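### 3.2 Room and furniture

The study of shared office tables was carried out in a white-walled office with a wood-look floor, rented from Stutlow for the purpose. Table tops and small items were recorded as they stood, and no one was asked to clear anything beforehand. Our interest was in how people share a surface when no place on it has been assigned to them. Earlier work by Bramwell and Lopes treated the table as a fixed unit with set seats; we follow Noguchi in treating it as a surface that gets divided up anew as people use it.
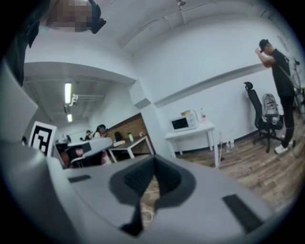 Items were coded by type and by who handled them. A cup left on a table was coded as personal, even when its owner could not be identified. Trays and boxes were coded as shared unless one person kept them within arm's reach for a full interval of 900 seconds. Bartoš coded the first session and Bastos the second — disagreements were settled by going back to the notes made in the room.

Plants and flowers gave the most trouble. Under the Cordeiro scheme they are decoration and are left out of the count, yet they take up space and people work around them. We kept them in as a separate class.

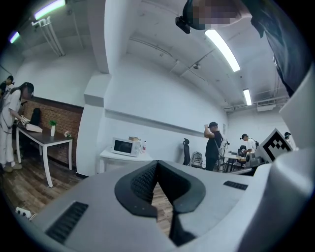
Lighting was left on throughout both sessions, and the furniture was not moved between them. Table positions were marked on a floor plan drawn in February, before the first session. Distances between tables were taken from this plan and are used in Section 4, where we compare items placed near a table's end with those placed toward its middle.

Figure 2. Tables and small items in the study room.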